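February 7, 2019

Packing cell, day shift. Present: me, Denise Garside, Kuo-hua Tsao. Wing-sze Poon joined after lunch.

Went over the plan for the Allano line again. Vultmont wants the arm picking small parts from trays into kits by June. At the moment four people do that by hand and a good shift is 3,000 kits. The arm on its own is at 2,000 on paper, less if you count the stops. Man-lok thinks the gap closes once the trays are fixed in place. I am less sure. Most stops are two parts stuck together, and fixing the trays won't help with that.

Denise asked what happens to the four. Current answer from Britta Böttcher: two stay on kitting for the odd sizes, one goes to inspection, one trains to clear faults. No pay grade written down for the fault job yet. Denise wants that in writing before anyone is asked to pick. So do I. Sent Britta a note, no reply by end of shift.

Kuo-hua spent the morning with the hand gripper, working through how he picks so the arm can be set up the same way. He says it is slower than fingers and his wrist was sore after 20 minutes. We agreed on 5 minute breaks and swapping people more often. He also says he tilts small parts against the tray wall before lifting them, which is not in the work instruction anywhere. Wing-sze will add it.

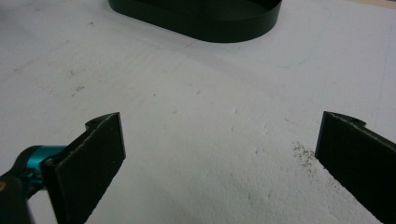

Other thing from Wing-sze: the instruction still has the old Redier part numbers on page two. Anyone new will pull the wrong bag. She is fixing that first.

Noise near the cell is fine. Light curtain tripped twice when the cart was parked too close. Put tape on the floor.

To do:
Ask Man-lok for the stop log, split by cause.
Chase Britta on the grade.
Galang to quote for deeper trays.
Denise to draw up the swap list for Monday.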